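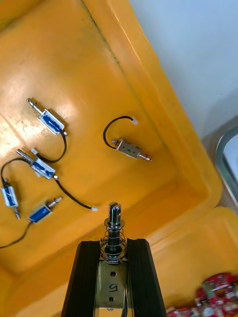

About Graretti

Graretti supplies small push-pull solenoids to makers of locks, vending equipment and laboratory instruments. The company was founded in 2000 by Norbert Balogh and still works from a single site, with a staff of nine.

What we supply

The standard range covers open-frame solenoids with a spring-return plunger, sold under the name Omau. Each unit is supplied with flying leads, or with the leads fitted to a plug of the customer's choice. Coils are wound to order for other voltages. The Nyanda range uses the same mounting holes and has a longer stroke.

Incoming and outgoing checks

Parts are held loose in shallow bins at the bench and tested one at a time. Coil resistance is measured first, then pull force at two points of the stroke. The plunger is worked by hand to check for binding – a bent frame is usually found at this stage. Units that fail are stripped for their springs and plungers.

Oranuch Yimyam runs the test bench and answers technical questions on duty cycle, heating and lead length. Please state the supply voltage and the longest time the coil will be energised.

Orders

Stock items leave within four working days. Special windings take about four weeks. The price list was last revised in April.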